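Subject: Re: [Conby] Ekesance seed swap, what to bring

> Is the swap still on for June? And do we need to label
> everything, or will a scribble on the envelope do?

Hi all,

Yes, still on, 3pm at the Astotitz hall! A scribble is fine as long as I can read it (last year I brought home a mystery squash, and I'm still not sure what it was).

Things I'd love to see:

1. Beans, any sort. I've got around 91 spare Sopacua climbers to give away, so please bring pots.

2. Old jars and envelopes. A ribbed metal wall with grey brackets on it, by the way:

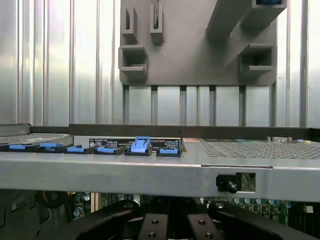 3. Cake. I'll do the lemon one again.

See you there,
Jo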